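Home | Files | Notes | Changelog | Contact

# desk-wipe-down

Lotte Van Acker
23/06/2019

README for the desk cleaning set. Short for now, will fill in the gaps when the labels are done.

## What's in it

Small household items on or over a desk with a cloth on it. Sponges, packages, clear plastic containers. 317 clips total, 50 held back for checking. The rest is free to use, split it however you like.

## Folders

- sponge/ - yellow with the green scouring side
- container/ - clear plastic, rectangular
- package/ - the crinkly green ones, plus whatever didnt fit anywhere else
- cloth/ - tablecloth straight, tablecloth bunched up

## Labels

One line per clip: item, which side is up, what it ends up next to. "Up" means the side facing the ceiling. For sponges write foam or scour, not soft/hard, we had both in the April batch and it was a mess to fix.

Container is "empty" or "full". No half full.

If the cloth has moved, put cloth=shifted even when it's only a corner. The lace edge folds over easily so check there first.

## Known problems

- 12 clips in container/ have the wrong item name, list is in fixes.txt
- clear plastic over a butterfly print is hard to outline. Go by the rim, then work down. Dont trace the pattern
- green package vs green scouring layer: two separate labels, please keep them apart
- file names skip from 99 to 101, number 100 was a duplicate and got deleted

## To do

Redo the package outlines. Second cloth, plain, no print. Ask Hoekstra folder people if they still want the same column order, otherwise I'm dropping the last two.

Related:
- Bramano drawer set
- Fovo dish rack notes
- Osell shelf labels, v2
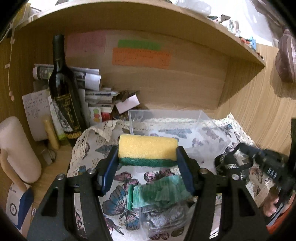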